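How to send a Freedom of Information request to your local police force (and get something useful back)

Posted February 17, 2021

I've been meaning to write this up since November, when I did a short talk on it for the Billau Women's Forum and then got the same email over and over asking for my notes. My notes were two sides of scribble with a coffee ring on them, so you're getting this instead.

It's for anyone who has looked at the crime figures for their area, wondered what happens to all those reports after they've been made, and found that the published numbers stop just where they get interesting. You don't need to be a journalist, or a lawyer, or have any sort of official reason. I'm a parish newsletter editor with a spare room and a stubborn streak and I've sent plenty of these. Everything below is for England and Wales. Scotland has its own Act, with its own rules, so have a read round first if you're north of the border.

Before you write anything

Check it isn't already out there. I know, dull, but my very first request was turned down because the thing I wanted was sitting on the force's own website and had been for months. Most forces have a disclosure log, where they put answers they've given to other people. Search it with a few different words, because "domestic abuse", "domestic violence" and "DA" may well bring up different pages. Then look at the outcomes tables the Home Office puts out, and at data.police.uk for the street-level stuff.

If you find half of what you want, brilliant! That half tells you how the force words things, and you can pinch the wording for your own request.

Work out your question

This is the bit people rush. "How many domestic abuse cases get dropped?" sounds clear enough over a cup of tea, but the person in the disclosure office has to turn it into a search on a computer system, and there's no box on that system marked "dropped". There are outcome codes. Each recorded crime is given one when it's closed: charged, cautioned, no suspect identified, and so on. The two I end up asking for most are outcome 14 and outcome 16. Both are for evidential difficulties where the victim doesn't support further action. The difference is that in 14 no suspect has been identified, and in 16 one has.

So my cup-of-tea question becomes something like this:

"For each calendar year from 2017 to 2020, please tell me the number of recorded crimes flagged as domestic abuse, and how many of those were given outcome 14 and how many outcome 16."

Much better. It has a start and an end, it uses their own labels, and every part of it can be answered with a number. I do try to keep mine to 4 questions or fewer, and I number them, which makes it very obvious if one gets missed in the reply.

Pick your area with care as well. I live in Strobel, but the force doesn't necessarily keep its figures by town. Ours uses policing districts, and Strobel is lumped in with Goltier and a great sweep of farmland. Ask for "the district which includes Strobel" and let them tell you what it's called.

Writing it

Keep it short and keep it civil. You don't have to quote the Freedom of Information Act for it to count, but I always put it in the subject line so it goes to the right inbox. You must give your real name and an address for the reply, and an email address is fine. You must say what information you want. That's all the law asks of you.

Here's the layout I use:

Subject: Freedom of Information request – domestic abuse outcomes

Dear Disclosure Team,

Under the Freedom of Information Act 2000, please could you send me the following.

1. (first question)
2. (second question)

I would like the answer as a spreadsheet if possible, by email. If any part of this would take you over the cost limit, please let me know how I could narrow it down.

Thank you,
(your name)

Ask for the spreadsheet. I once had a reply as a scanned printout of a table, slightly wonky, and typed 344 rows back in by hand over a weekend. I still feel it in my wrists.

Leave out the backstory. They're not supposed to treat you any differently because of who you are or what you're up to, and a page about how cross you are only buries the question. I save the crossness for the newsletter.
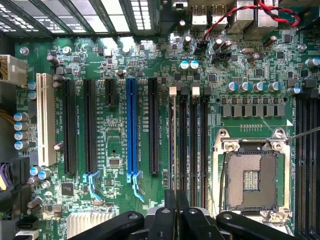

Can I use a request like this to find out what happened in my own case?

For your own information you'd make a subject access request instead, under data protection law, and the force will have a separate form for it on their website. Anything released under Freedom of Information is treated as released to the whole world, so it's the wrong route for anything about you or anyone you know. A subject access request is normally free and they normally have a month to deal with it. If your case is still live, talk to the officer in charge or to your support worker first.

Sending it and waiting

Email is easiest. The address will be on the force's website, usually under "access to information" or something like it. You can use a public request site, where the whole exchange goes up for everyone to read, and I do like that for general questions. I use plain email when I'm working on something with other people and we'd like a look at the answer before it's out in the open.

You should get an acknowledgement with a reference number. Write the number down somewhere sensible. I've got a notebook for it, with the date sent and the date due, and it's saved me a lot of hunting about in my inbox.

They have to reply promptly, and no later than 20 working days after they get it. Working days, mind, so weekends and bank holidays don't count, and a request sent just before Christmas will feel as if it's gone to the moon. Things are slower than usual at the moment with Covid. I don't chase on day one. I give it a few extra days and then send a single polite line with the reference number in it. That nearly always does the trick.

Sometimes they'll write back asking what you mean. Don't be put off! It's a good sign, really, it means a person has read it and wants to get it right. Answer quickly though, because the clock doesn't start until they've got what they need from you.

If they say no

There are a few different sorts of no, and it's worth knowing which you've been given. The letter should name a section of the Act.

Section 12 is cost. For a police force the limit is £450, worked out at £25 an hour, so 18 hours of somebody's time finding and pulling out the information. This is the one I meet most. It usually means I've asked for something that isn't held in a searchable field, and somebody would have to open every file and read it. "How many victims said they felt unsafe going to court" is a section 12 refusal waiting to happen. Go back with fewer years, or a smaller area, or a sample month. They have a duty to advise you on this, under section 16, so if the letter only says "too expensive" and leaves it there, ask them what they could do within the limit.

Section 40 is personal information. If your numbers are very small, someone might be recognised from them, and you'll often see "fewer than five" in a table where you hoped for a figure. I don't fight that one. In a place the size of Goltier everyone knows whose house the police car was outside, and I'd hate to be the reason somebody's worst week got worked out from a table. Widen the area or the dates and the figures generally open up.

Section 30 covers investigations and section 31 covers law enforcement. For both of those the force has to weigh up the public interest, and tell you how they did it. Read that part slowly. If it looks like it's been pasted in from another letter altogether (it happens), that's a fair thing to bring up.

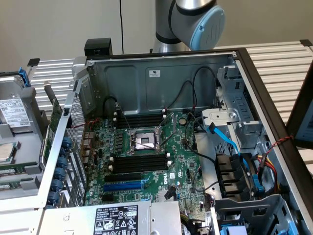
If you still think they've got it wrong, ask for an internal review. There's no form to fill in. You just reply saying that you'd like one, and why, and it's best done within 40 working days of getting their answer. Stick to the point. "You've refused question 2 under section 12, but your disclosure log shows the same figures were given out for an earlier year" is a lovely sort of sentence to be able to write. After the review, if you're still stuck, you can complain to the Information Commissioner's Office, which is free but not quick.

Reading what comes back

Read the notes before the numbers. I mean it. The notes will say whether the figures count crimes or people, whether they go by the date something was reported or the date it happened, and whether the most recent year is complete. A lot of crimes from late 2020 won't have an outcome yet, so last year will look odd next to the ones before it. It isn't a trend, it's just unfinished.

Be very careful about comparing forces. When we did the Tasik project, which was a few of us from different areas sending the same request to 7 forces, I thought we'd have a tidy chart by spring. What we had was a pile of spreadsheets that didn't agree on what a year was. One used calendar years, another used financial years, one had left out crimes with more than one victim and only said so in a footnote. We got there, but it took around three months, and most of that was emails.

Percentages want a second look too. If you're going to say a share has gone up, put the actual numbers next to it so people can see how big they are. And a rise in reports may well be a good thing, if it's because more people felt able to come forward. I try to say so when I write it up, even when it makes for a duller headline.

When you share it

Say which force it's from, give the reference number, and link to the full reply if you can. If you're writing about domestic abuse or sexual offences, put a helpline at the bottom. The National Domestic Abuse Helpline is 0808 2000 247, free and open all hours. Check it's still right on the day you publish.

I also send the disclosure team a quick thank you. They don't get many, and I've had one or two very helpful replies later on, pointing me to a better way of asking.

I'll add my template for the internal review letter when I've tidied it up. If you're on the Billau mailing list it'll go out with the next round of notes, and if you've had a reply you can't make head nor tail of, bring it along to the next Zoom and we'll go through it with you.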